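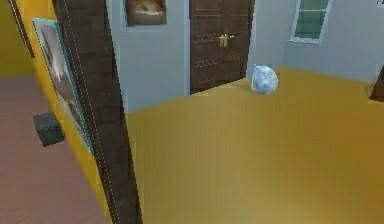
## 4.3 Recording a navigation demonstration by remote control

Use this procedure to teach the base a route through a simulated apartment in Nimen. Complete section 4.2 (controller pairing) first.

1. Open the **Demonstrate** tab and select a scene.
2. Set **Drive mode** to *Manual*. The planner is disabled in this mode.
3. Enter a goal, for example `approach double door`.
4. Press **Record**. Wait for the timer to start before moving the sticks.
5. Drive with the left stick and turn with the right. Keep turns slow when passing a door frame.
6. Stop at the goal and hold still for 2 seconds.
7. Press **Record** again, then choose **Keep** or **Discard**.

**Note:** Each episode is limited to 3275 steps. Longer runs are closed automatically and marked *incomplete*.

**Note:** Loose objects on the floor are part of the task. Drive around them as you would expect the trained policy to do.

**Caution:** Do not press **Reset scene** during a recording. The episode is lost and cannot be recovered.

If the view freezes while the timer keeps running, discard the episode and check the server connection – the default port is 1633.

Saved episodes appear under **Library > Unreviewed**. For replay and trimming, see section 4.4.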